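Equipment Review: Drarkar Narrow-Tip and Bundis Two-Finger Grippers in Shelf and Basket Work

Reviewed by Štefánia Urban, Montoya Library Technology Office

Purpose of the review

The Montoya Library Technology Office assesses equipment that branch libraries may wish to use for returns handling. The present review covers two grippers intended for light two-armed robots: the Drarkar narrow-tip gripper and the Bundis two-finger gripper. Both were run from the Jonari controller, which the office already owns and which was reviewed separately. The controller is mentioned below only where it affected the results.

The review was carried out in May over a period of 33 working hours. The office paid for the Bundis unit. The Drarkar unit was lent by its manufacturer and has been returned. Neither company saw this text before publication.

Fitting and setup

The Bundis gripper attaches with four screws and was ready for use in 24 minutes, including calibration. The instructions are clear and the drawings match the parts supplied. The Drarkar gripper took considerably longer. Its mounting plate requires an adapter that is sold separately, and the manual refers to the adapter by two different names. Branches ordering this model should confirm with the seller that the adapter is included in the quotation.

Both grippers were recognized by the Jonari controller without additional software. The default closing force was too high for paperbacks in both cases and had to be reduced before any book was handled. The office considers this a fault in the default profiles and has reported it to the controller's supplier.

Method

Each gripper was given the same tasks: lifting a single book from a container, separating two books that lean against one another, and returning a book to an upright position. A total of 335 attempts was recorded. Hardcovers and paperbacks of ordinary trade size were used, and no item from the lending collection was included. An operator guided the arms throughout; unattended operation was outside the scope of the review.

The container tasks proved the most useful for comparison. A lined basket has soft inner walls, and a book resting against cloth does not stay where a rigid bin would hold it. The approach of the gripper therefore matters as much as its grip.
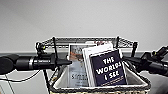
Both arms at the fabric-lined basket, with "The Worlds I See" at the front right.

Results: Drarkar narrow-tip gripper

The narrow tip reached into small gaps with little disturbance to neighboring books. It was the better of the two at separating volumes that had settled together, and operators learned to use it quickly. Its weakness is holding power. Heavier hardcovers turned in the grip when lifted by a corner, and several had to be set down and taken again closer to the spine. Glossy covers made the problem worse. The replaceable pads supplied with the unit helped a little, but they began to lift at the edges before the review ended.

Results: Bundis two-finger gripper

The Bundis gripper holds a book firmly and keeps it level during transfer. No hardcover was dropped once the closing force had been corrected. It needs more room, however, and where books stood close together it often pushed the second book aside while opening around the first. It also caught the cloth liner on several occasions when working close to the rim. Operators avoided this by approaching at a steeper angle, at some cost in speed.

The fingers are easy to clean and show no wear. Noise is low enough for use in a staff workroom during opening hours.

Cabling

Neither manufacturer gives adequate guidance on cable routing. A slack cable can drift into the working area when an arm reaches forward, and the short ties provided with the Bundis unit are not sufficient. The office recommends that purchasers allow for proper cable clips in their budget.

Recommendation

For general returns work the office recommends the Bundis two-finger gripper. It is suitable for branches that can keep their containers loosely filled. The Drarkar model may be considered for sorting thin or tightly placed items, provided that the adapter is supplied and the pads are inspected weekly. Branches wishing to borrow the Bundis unit for a trial should apply to the Technology Office through their branch manager.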